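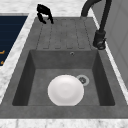 What do you need before you can get a home-built arm to pick things up in a simulator? A decent model of the arm, a much rougher model of everything it touches, and a fair bit of patience with the contact settings.

Workshop handout: sim first, hardware second
Notes by Samira Mahasneh for the evening group at Fimberg, May 10, 2019

14 shares | 6 comments

These are my notes from the bench, tidied up a little so you can follow them at home. Covadonga Cuesta did most of the mechanical work on our arm and I did most of the swearing at config files, so where the two of us disagree I've tried to say so.

Where we've got to

The arm is the one we call Clallico. If you missed the December sessions, all you need to know is that it's a tabletop arm with a two-finger gripper, printed and bolted together in the shared workshop, and that it lives on the end bench next to the drill press. The kitchen task is the one we're on now: get hold of a plate lying flat in a sink and bring it up to the drainboard. I picked it thinking it would be easy (ha!) and it's kept me busy for weeks.

Why a plate is awkward

A mug gives you a handle or at least a nice tall side to squeeze. A plate lying flat gives you a rim and not much else, and in a deep basin you've also got steep walls to keep your knuckles off. Our plate sits well forward in the basin, very close to the front wall, so coming in from that side is hopeless - there's no room for a finger to get down. I've been approaching from the back, towards the drain, where there's open floor to work with.

Try this on paper before you touch the keyboard. Draw the basin from the side, draw the plate, then draw your two fingers with their real thickness. Most of us draw fingers like pencil lines and then wonder why the sim reports a collision.

Setting up the model

Keep two versions of each object, one to look at and one to bump into. The marble worktop can be as pretty as you like in the first version, but for collisions it's just a few boxes. The sink can't be a single box, obviously, or the plate will sit on top of it like a lid. I built mine from a floor and four walls. I left the drainboard grooves out of the collision version to start with and only put them back once the plate was getting that far.

The plate itself wants a proper raised rim in both versions. Covadonga reckons a flat disc is good enough for early tests. I don't agree, and we've left it at that.

Contact settings

Start with friction a bit higher than you believe, get one lift working, then bring it down in small steps. If the plate jitters on the basin floor when nothing is touching it, shorten the timestep before you fiddle with anything else. I lost an entire evening by doing it the other way round.

Running it

Do 30 runs with the plate in the same spot, then 200 with the position nudged at random. Save the seed for every single one! When run 3 of a batch does something ridiculous you'll want to see it again. A full batch takes me about 300 seconds on the old workshop desktop, which is just long enough to put the kettle on.

Log the finger gap at the moment you call the grasp a success. A closed gripper with nothing in it looks exactly like a win if all you check is the "closed" flag, and I fell for that one twice.

Moving to the bench

Please don't send a new trajectory to the real arm at full speed. Quarter speed, a hand near the stop button, and a plastic plate from the cupboard. The Firnineo driver board needs its current limit set by hand after each power-up, and there's a card taped inside the lid with the steps on it.

For next time

Bring your side-view drawing and one saved seed where the grasp went wrong. Covadonga will have the new fingertips with her, and we'll fit them before we start.

6 comments | Share this page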